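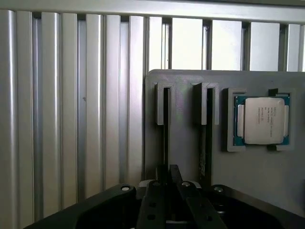 Bon, je l'attendais depuis des mois et c'est enfin confirmé : Dilwyn Landeg revient sur scène en février, au théâtre Bellini, avec un tout nouveau seul-en-scène baptisé « Dukberg » ! Si vous l'aviez raté la dernière fois (moi j'étais au troisième rang et j'en ris encore), il y raconte son tour d'une ville minuscule où il a tenté de serrer la main de tous les habitants. Tous, même le maire, qui ne voulait pas.
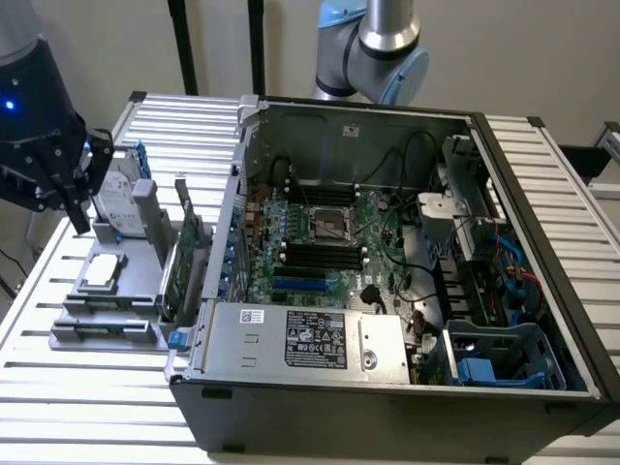 Le spectacle dure 80 minutes sans entracte, et la première partie est confiée à Helmut Fuchs, que certains ont découvert au festival Brevari avec son numéro sur les notices de montage. Je l'ai croisé au bar après coup, il est aussi pince-sans-rire que sur scène — j'ai mis un moment à comprendre qu'il plaisantait.

Côté pratique, la place est à 25 euros et il y aura six représentations, toutes à 20 h 30. La salle est petite, alors ne traînez pas trop. Les billets se prennent au guichet ou par téléphone, pas encore en ligne. 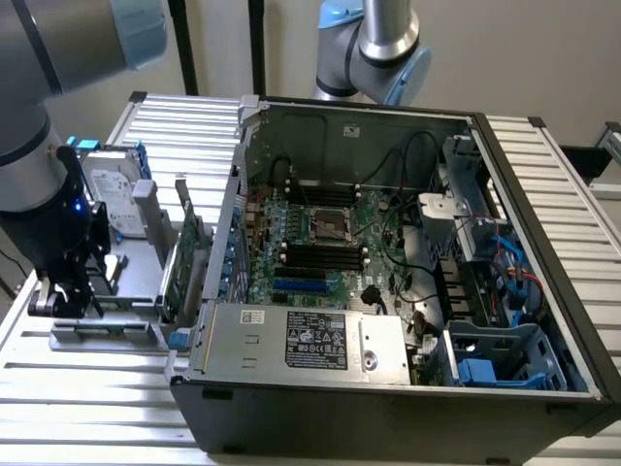

Club Humour Cuvetti — Sorties et spectacles

Pour les membres, je prends une réservation de groupe pour la deuxième soirée. Écrivez-moi avec le nombre de places, et dites-moi si vous restez manger un morceau après, que je prévienne le restaurant d'en face. Dilwyn a promis de passer nous dire bonjour, on verra bien !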